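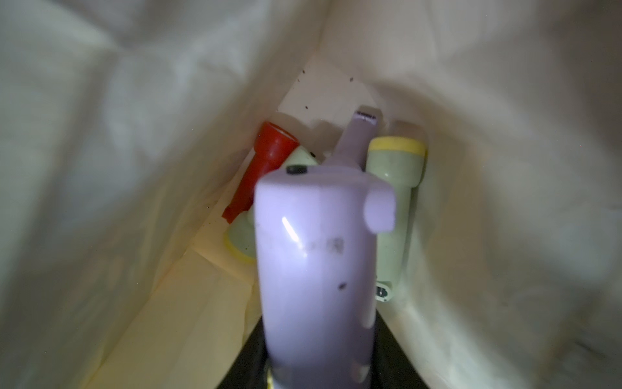 Inside of a paper bag, three flashlights and one lavender thing in the gripper. Bagging is harder than it looks, a thread.

Javiera Ledesma
Nov 11, 2023

1/ My sister asked me over dinner whether she should hold off on hiring help around the house, seeing as "the robots are nearly here." I gave her a terrible answer with my mouth full, so let me try again with more room (and I apologize in advance, I do go on).

2/ The picture up top is the kind of chore I mean. A paper bag, a red flashlight, two pale green ones, and a lavender plastic thing with a knob sticking out the side. You or I would deal with that bag while talking on the phone. I've spent most of my fall thinking about bags exactly like it.

3/ Look at the walls! Paper bags have no shape you can count on. Every crease is somewhere new, and the moment you brush one side the other side moves too. A plastic tote is a kindness by comparison. Whenever somebody shows me a demo with a nice stiff tote I clap politely and ask if they've got a grocery bag handy.

4/ Then there's the knob. A smooth tube you can slide in or out past its neighbors, but anything with a part poking out sideways wants to hook on whatever is next to it. Flashlights are no picnic either, with a fat head on a skinny grip, so they roll and lean and end up pointing every which way.

5/ And the view. From down at the wrist, the thing you're holding takes up most of what you can see, and everything you'd like to know about is behind it. Try packing your lunch while holding a melon up to your nose. That's a little unfair, but only a little.

6/ Someone at Navarrete (the hardware store, not the town) asked me in October if a machine could do their bagging at the counter by spring. I said I'd love that and I wouldn't bet my own money on it. They sell to people who buy one hose clamp, a bird feeder and a bag of screws. Every order is a brand new puzzle.

7/ For anyone who likes numbers, we kept a tally on the bagging cell at Tritiddale. 1,828 items went in or out without a person stepping in, and 195 needed a hand. I was pleased with that for a whole afternoon. Then I pictured a cashier getting called over that often and felt less pleased.

8/ Most of those 195 weren't dramatic, by the way. No crushed anything. A bag folded in on itself, or two items came up together, or the arm let go a bit early and the thing sat crooked across the top. Small stuff, the sort of thing a ten-year-old fixes with one finger and doesn't remember doing.

9/ Somebody is going to reply with the Pomik laundry video, so yes, I've seen it, and I liked it a lot! The towels are lovely. I would just like to see it with a fitted sheet and one sock, in my hallway, with my dog.

10/ Where I do think we're close: the same few objects, a container that stays put, a person nearby who doesn't mind helping. Josura's kitting line is like that and the folks there seem glad to have it. Plenty of shop-floor work fits, more than people expect. Homes mostly don't, not yet.

11/ So, dear sister, hire the nice woman who comes on alternate weeks. Pay her properly. I'll let you know when I'd trust a machine to unpack your groceries, eggs included, and I'd guess you'll have repainted the kitchen by then.

12/ Happy to answer questions on this one, especially from people who bag for a living. You all know things about where the heavy item goes that I'm still trying to write down.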